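Talk notes – student robotics evening, Tuesday, June 19, 2018
Slot: after the Jenalgate team. Twenty minutes with questions. Clicker is in the left pocket of the bag.

## Slide 1 – Title

Say the name of the project slowly: Reliretti. People always ask. It's the name of the folding software, and it stuck to the whole project.

We are a student club at Skarkberg. We meet after class, two evenings a week, and we've been working on laundry since February. Before that we did line followers and a maze.

## Slide 2 – Why laundry

- A maze wall stays where you put it. A shirt doesn't.
- We wanted a task everyone in the club already knew how to do by hand.
- Cheap material. Every member brought old clothes from home.

Ask the room who folds pants in half lengthwise first. Wait for hands. In our club it was an even split and we argued over it for a full meeting. We settled on lengthwise first.

## Slide 3 – How we collect examples

Main point of the talk, so don't rush.

The arm learns from recorded examples. We record them with hand-held grippers, so a person does the fold using jaws in place of fingers. You lose most of your sense of touch, and you get slow. New members need an evening before their folds are worth keeping.

Numbers for the slide:

- 1752 recorded folds so far
- 4 kinds of clothing: T-shirts, towels, pants, long sleeves
- 7 club members recording

Mention that towels make up far too much of the set. They're easy, so people picked them. We now have a sign-up sheet by clothing type.

## Slide 4 – Rules we ended up with

Read these out, then talk about the second one.

1. Start with the garment flat enough to find both ends.
2. Close the jaws fully before you lift.
3. No fixing things with your free fingers.
4. If you drop it, keep recording and pick it up again.

On rule two: in the early recordings we lifted while the jaws were still closing. The arm copied that and lost the cloth nearly every time. We threw out 90 recordings and did them over. That hurt, but the next training run was clearly better.

On rule four – somebody in the audience usually asks why we keep the mistakes. We want the arm to see a recovery. If every example is perfect, it has no idea what to do after a slip.

## Slide 5 – Working on a bed

We started on lab tables. Tables are hard and level, and the jaws scrape when you reach under an edge. A mattress gives a little, which makes it easier to get under the cloth but harder to keep things straight. Creases in the sheet can also confuse the software that looks for the edge of the garment. We had one bad evening where it kept trying to fold the bedding.

Show the picture and leave it up while explaining the grip.
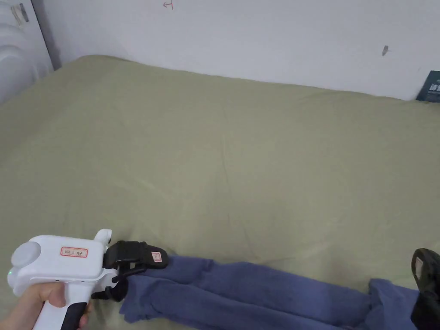

*Gripping one end of a blue garment on a green bedsheet.*

Point out how the cloth gathers at the jaws. With a thick bundle you get a firm hold, but it's harder to lay down neatly. A thin pinch at the hem lays down better and slips more often. We haven't settled this. The last few training runs used a mix of both.

If there's time, mention color. Blue on green gives our software a fairly easy edge to find. Gray on gray was the worst pair we tried.

## Slide 6 – What works, what doesn't

Towels: good. T-shirts: fine if they start face down. Pants: the first fold works, the second one usually drifts. Long sleeves: not yet.

Play the towel clip. It has no sound. If it won't start, skip it and move on, don't fiddle with the laptop like last time.

## Slide 7 – Next

- More pants and long sleeves, no new towels until fall
- Try the Oddsson wrist mount on the arm, borrowed through the summer
- Write up the rules as a one-page sheet for new members

## Questions likely to come up

**How long does one fold take?** By hand with the grippers, much longer than with bare hands. The arm is slower again.

**Can other schools use the recordings?** Yes, once we've sorted the file names. Leave an email on the sheet by the door.

**Why not socks?** Pairing is a different problem. Maybe next year.

Pick up the sign-up sheet before leaving and return the adapter to the front desk.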